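Stray Dog Found in Drainage Pipe Gets a New Home 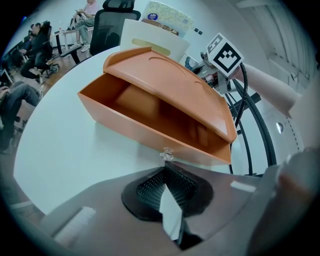 Fri 21 February — A stray dog that spent part of the winter in a drainage pipe outside Jirkurby has been adopted by a family in nearby Prurkis.

Workers clearing leaves from the pipe heard whining in November and called the Sproģis animal shelter. It took two visits and a can of sardines to get her out. She weighed 30 pounds and had an infected front paw.

The shelter named her Priva and treated the paw for 47 days. She was shy with people at first but got along with the other dogs — especially an old beagle in the next kennel.

More than 100 families asked about her after the shelter posted her story online. The family that was chosen has a fenced yard and another dog.

Donations toward her vet bills reached $4,000. The shelter said the money left over will go to heated kennel floors.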